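Thread: Liners slipping into slotted waste baskets

lladefoged
We run 10 small baskets at the Zalldale office. Square, tapered, slotted sides. The 3-gallon liners slide down once there is any weight in them. Would a thicker bag fix this?

grillon_fm
No. Thickness affects tearing. Slipping is a question of rim fit. Measure the perimeter of the rim and compare it with twice the flat width of the bag. You want the bag slightly smaller than the rim so it has to stretch.

Hanne N.
Disagree in part. Very thin film stretches and stays stretched, so a tight fit is gone by the afternoon. I moved to a heavier clear bag in January and the slipping stopped.

grillon_fm
Same flat width as the old one?

Hanne N.
No, narrower. Fair point – I changed two things at once.

brultitz165
Check the overhang too. Fold at least 3 inches over the rim. Slotted sides let air out from behind the liner, so it drops to the bottom easily, but they do nothing to hold it up.
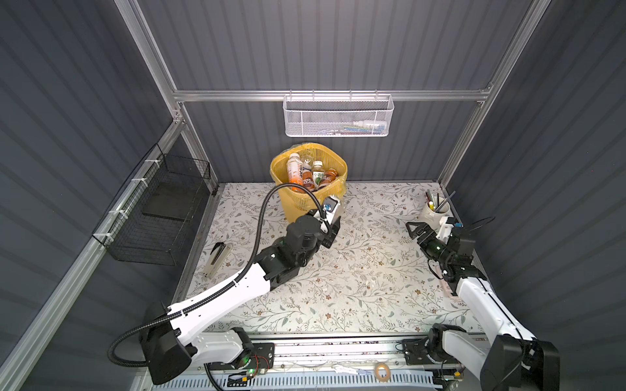 A knot at one corner takes up the slack if you are stuck with oversized bags. We had a case of 2000 to use up and knotted every one.

lladefoged
Rim is 38 inches, bags are 20 flat. So 40 against 38. Ordering a narrower size, same thickness.

Hanne N.
Post the result. I still think you will want the heavier film.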